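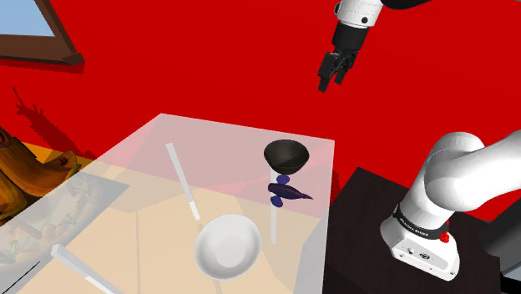 Training a robot on tables that look wrong ought to make it worse at its job, according to Anahera Bolger, who expected the extra scenes to be a waste of computer time. The results released by the Tawhiri project on Jan 29, 2024 have changed her mind on most of it, though she still has doubts about how far the method will stretch.

Tawhiri is a small research effort that teaches robot arms to handle kitchen items such as bowls and knives. Its new report describes a way of preparing an arm in simulation before it touches anything real. The group calls the method Ziltis. It takes one tabletop task and rebuilds the surroundings again and again, with different wall colors, different table materials and different clutter in the background, while the task stays the same.

Some of the combinations would never turn up in a house. A wall may come out bright red, and a tabletop may be see-through, so that whatever lies under it shows faintly behind the bowls. The report says these scenes were left in on purpose. An arm that has only seen plain brown tables tends to treat the brown table as part of the task, and it loses its way when the table changes.

The team used 4,000 simulated scenes for the main test. A second group of 1,000 was kept back and never used in training, so that the arm could be tried on surroundings it had not met. The job in each case was to pick up one named item and put it in a bowl.

An arm trained on ordinary scenes alone did well when the test scenes were also ordinary. Its success dropped by more than half when the walls and tables were changed. The arm trained with Ziltis lost a little on the ordinary scenes and held nearly steady on the changed ones. The report puts the loss on ordinary scenes down to training time and says it shrank when training ran longer, but the longer run was done only once.

See-through tables gave the most trouble. The arm works out where things are from camera views, and shapes showing through the surface were sometimes taken for objects on top of it. In early training the gripper would come down on a patch of table where there was nothing to pick up. Adding more see-through tables to the mix cut these misses, and so did giving the arm a second view from a lower angle. The two changes were not tested separately, which the report lists as a gap.

Shadows were a smaller problem. The team had expected hard shadows on a strongly colored wall to confuse the arm, and for the first part of training they did. By the end the effect was too small to measure.

Noeline Pearce, who ran the tests, said the most useful finding for other groups may be a dull one. Changing the background and the table together worked better than changing either by itself, even when the total number of scenes was kept the same.

"We spent a long time making the objects look right," Pearce said. "We should have spent more of it on the table."

The method was then moved to a real arm in a workshop at Waresari, where the group tried 7 table setups with different coverings and lighting. The arm trained with Ziltis finished the task in all but 2 of them. Both failures came on a glossy surface under a strong lamp, where reflections of the gripper seem to have been read as a second object. The simulated scenes had included see-through surfaces but very few mirror-like ones, and the group plans to add these next.

Bolger, who read the report before it was released, said the workshop trial was too small to settle much. She would like to see the method tried on jobs with more than one step, such as clearing a table in a set order, where an early mistake carries through to the end. She also pointed out that every test used the same model of arm and the same style of gripper.

Pearce agreed on both points. Work on longer tasks has started, she said, and a different gripper will be tried once the simulated version of it behaves properly - the current one lets thin handles slip through the fingers.

The cost of making the scenes was modest. The group used Binach, its own scene-building software, which swaps materials and background items without anyone having to arrange them by hand. Checking the scenes took longer than making them. A few were thrown out because an item had been placed partly inside another, or had ended up beyond the reach of the arm.

Tawhiri says it will share the scene settings and the full list of test results with other research groups on request. The Binach software is not part of that release. Pearce said it still needs a cleanup and a proper set of instructions before anyone outside the project could use it.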